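Home | Stories | How Things Are Made | Games | Ask Us

How does a sweater hold together?

Take the sweater you like the best and put it flat on a table. In Britain many people call it a jumper, and some say a pullover. All these words mean the same warm thing. Now look at it very closely, with your nose almost on the wool. What do you see?

You see loops. A sweater is made of thousands of small loops, and every loop is holding the hand of the next one. We call this knitting. A shirt is different. Most shirts are woven, so the threads go straight over and under each other, like the strips in a basket.

Why does it stretch?

Pull a cotton shirt and it does almost nothing. Pull a sweater gently and it becomes wider. The yarn itself does not grow. The loops change their shape: when you pull to the sides they become short and wide, and when you let go they slowly come back. This is why your head, which is quite big, can pass through the neck.

Yarn is a thick thread made of many thin hairs twisted together. The hairs can come from a sheep, a goat or a plant, or from a factory. Between the hairs there is air. Air is very good at keeping you warm, if it stays in its place and does not run away.

What are the ribs for?

On many sweaters the end of the sleeve has lines, like a field after the farmer has been ploughing it. This part is called a cuff, and the lines are called ribs. To make ribs, the knitter turns some loops to the front and some to the back. The ribs pull close to each other like the folds of an accordion, so the cuff holds your wrist and the wind stays outside.
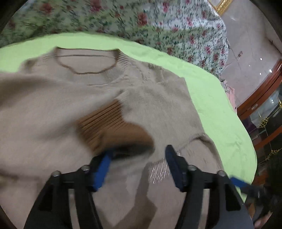

A beige sweater with its brown cuff folded over the front. Can you find the ribs?

A cuff can have another colour than the rest. The knitter only has to change to a new yarn. The neck often has an edge too, so that the opening keeps its shape after many heads have gone through it.

The front of the neck is usually lower than the back. Touch your own neck and you will understand: your chin needs some room!

A visit to the knitting room

In the small town of Bresthorpe there is a workshop called Visser, where sweaters are knitted on machines and finished by hand. The oldest machine has the name Ladia. It has 28 needles in one row, and each needle has a tiny hook that catches the yarn. One sleeve of a child's sweater needs roughly 2,057 loops when the yarn is very thick. Imagine to make them all with your fingers.

After the knitting, the pieces must be joined. The place where two pieces meet is called a seam. Turn your sweater inside out and follow the seams with one finger, from the shoulder to the wrist.

How to fold it

Do not hang a heavy sweater on a hanger, for the loops will become long and tired. Fold it instead.

Put it flat and make the wrinkles smooth with your hand. Bring one sleeve over the front, then the other one. Fold the sides to the middle, and last bring the bottom up to the neck.

New words

Yarn: thick thread for knitting.
Cuff: the end of a sleeve.
Rib: a raised line in the knitting.
Seam: the line where two pieces are joined.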